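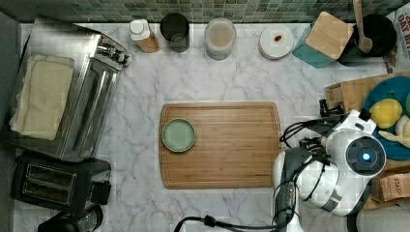 Fadodgate Community Kitchen – Equipment Team

Cutting board, large, bamboo

The large board is kept out on the main counter and can be used by any group that has booked the kitchen. It is rectangular, with a groove cut all the way round to catch juice from meat, tomatoes and soft fruit. Leave it on the counter when you finish.

Use it for bread, vegetables, cooked meat and anything that needs room. Raw meat and fish go on the plastic boards from the Cozma set, kept in drawer 11. Small plates and bowls may stand on the board while you work, but nothing straight from the hob or the oven.
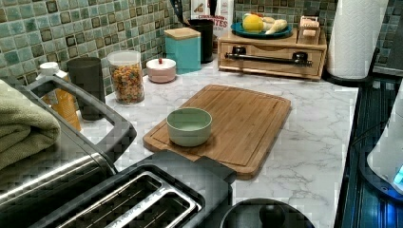 Wash by hand in warm water with a little washing-up liquid, both sides, then wipe with a clean cloth and stand it on edge to dry. Do not soak it and do not put it in the dishwasher. The last board split along the grain after one night in the sink.

The board is oiled every July with Flernora board oil. If it looks pale or feels rough before then, write it in the kitchen book and we will do it sooner.

Also on the counter
Toaster and toaster oven: empty the crumb trays after use.
Jars and canisters along the tiles: put the lids back on.

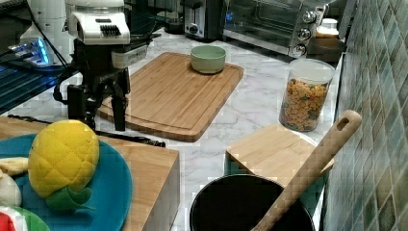

Wooden spoons: wash by hand, as for the board.

Booking
The kitchen holds up to 16 people. Bookings are for 2 hours or more and are made through the Skonano desk.

Page last checked Jun 3, 2024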